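Home | Streets | Permits | Guides

Kedach Town Guide, part 4: Reporting a broken sidewalk

1. Open the Jernar map and choose your street.
2. Put the pin on the damaged slab. Note: one report is for one slab only.
3. Write the depth of the crack in millimeters. Over 34, tick "urgent".

Caution: do not stand in the road for measuring.

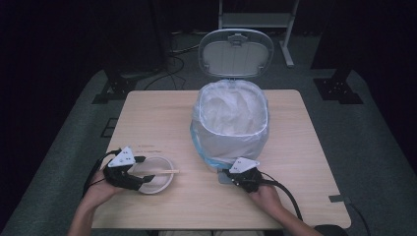

4. Press Send and keep the report number. The street office answers by e-mail.

Shares 57 | Comments 3

Joar Eide: Step 2 did not work on my phone, the pin jumps to the next street.

Huguette Bouchard: Zoom in first, Joar.

Chrysanthi Zacharopoulos: I sent mine in August and the slab is still broken.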